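A morning at the Prolero open day

I'd had 1 Jul 2025 ringed on the kitchen calendar for ages, and I still managed to get off the bus a stop early.

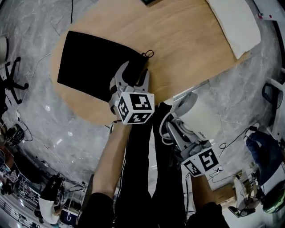 So I came in by the back way, past the bins, and missed the welcome talk altogether. Someone handed me a sticker with a number on it (108) and waved me towards the group that was already moving.

What I wanted to see was how they look after the hand-held grippers. People wear one on each arm, more or less, and do ordinary jobs with them so that a robot can learn from the recordings. I'd read plenty about the learning side and next to nothing about who tightens the screws. As I fix sewing machines for a living, that's my sort of question!

The station is called Prendik, after some old project, and it's a simple thing: a table, a pair of grippers, cables back to the recording kit, and a fair bit of floor to trip over. They were handling cloth on it, which I'm told is the hardest on the fingers. Fabric is light, but you pinch it over and over at the very tips, and the tips are what go first. They keep spares in a biscuit tin and always change both fingers of a gripper together. I asked if you could get away with changing one. You can, but the grip goes lopsided and you spend the afternoon wondering why a corner keeps slipping.

The white cubes with the black and white patterns are how the system works out where each gripper is. I had assumed they were just labels. They get wiped with a dry cloth at the start of every shift, never with spray, and if one has been knocked even slightly they redo the setup for that side. It takes a while and everyone groans. In February a cube worked loose on a Friday and they threw away 100 recordings, which still seems to be a sore point.

Then cables. My goodness, the cables. Most of the faults in the logbook are cables – a plug half out, a lead bent too sharply at the wrist, a chair wheel parked on one. The rule now is to leave slack at every joint and to open and close both grippers fully before you start, watching for anything that pulls. The last fault I read was number 2067, and all it said was "chair again".

We had tea after that (good tea, poor biscuits, the tin being otherwise engaged) and a quick look at the Hyvönen bench next door, where the worn parts get stripped down. I could have stayed there all day. They use the same little brass brushes that I do.

The Ruver talk started at 2 and I only caught the first half, what with the bus. If you go next year, wear flat shoes and ask to see the logbook.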